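Subject: Re: [Drullstead-packlight] One bag, 16 days, am I kidding myself?

> Joined the list last month after a bad experience with a wheeled suitcase
> and the steps at Clillport station. I have 16 days coming up in September:
> ferry, then the coast path to Londcombe, then a cousin's wedding where I am
> expected to look like I own an iron. I would like to do it with one bag.
> My questions are (a) is this sane, (b) do I roll or fold, and (c) does
> anyone have an opinion on the Shi 30-liter pack?

Welcome. To take your last question first, everyone here has an opinion on the Shi pack. There are 207 messages in the archive about its zipper alone, and I wrote more of them than I'd like my family to know. Mine is on its second zipper and I'd buy it again.

As for whether it's sane: sixteen days is the same as four days, with laundry. People pack for the length of the trip when they should pack for the gap between sinks. Four shirts, two pairs of pants, one warm thing, and the clothes you're standing in. You will be sick of all of it by Londcombe, and so will anyone sharing your table at breakfast, but you'll be able to lift it.

Now the roll or fold business, which has ended friendships on this list. Start on a flat table with nothing else to do. A bed is too soft and there's usually a cat.
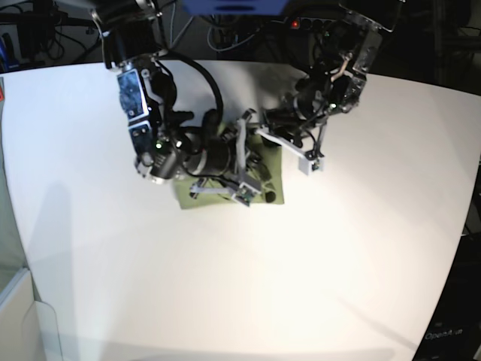
ROLLING

Good for T-shirts, socks, and anything knitted. Bad for collars. Rollers will tell you it saves space. What it mostly does is let you see everything from the top, so that you aren't digging through the whole bag at 6 a.m. looking for a sock in somebody else's bunk room.

FOLDING

Better for the wedding shirt and anything with a crease you want to keep. I fold lengthwise into a long strip first, then bring the ends in to suit the width of the bag. Lay the strips flat against the back panel and put your shoes nowhere near them. There'll be wrinkles. Hang the shirt in the bathroom, run the shower hot, and hope the relatives are looking at the bride.

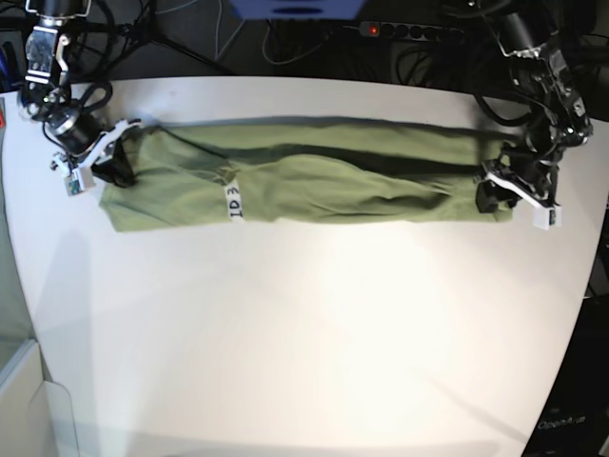 Folded lengthwise, with the ID3 tag still on.

THE WEDDING SHOES

I have left these for last, as you will too. Mail them ahead. I carried a pair of dress shoes for 200 miles once and wore them for the length of a buffet.

The Clillport ferry doesn't charge for bags, by the way, so the only person who'll punish you for overpacking is you, on the hill behind the harbor. There's a coin laundry at the top of it. Bring your own soap, as the machine there sells only fabric softener.

Please report back, and if you do get the Shi, start a new thread for the zipper. The old one takes a full minute to load.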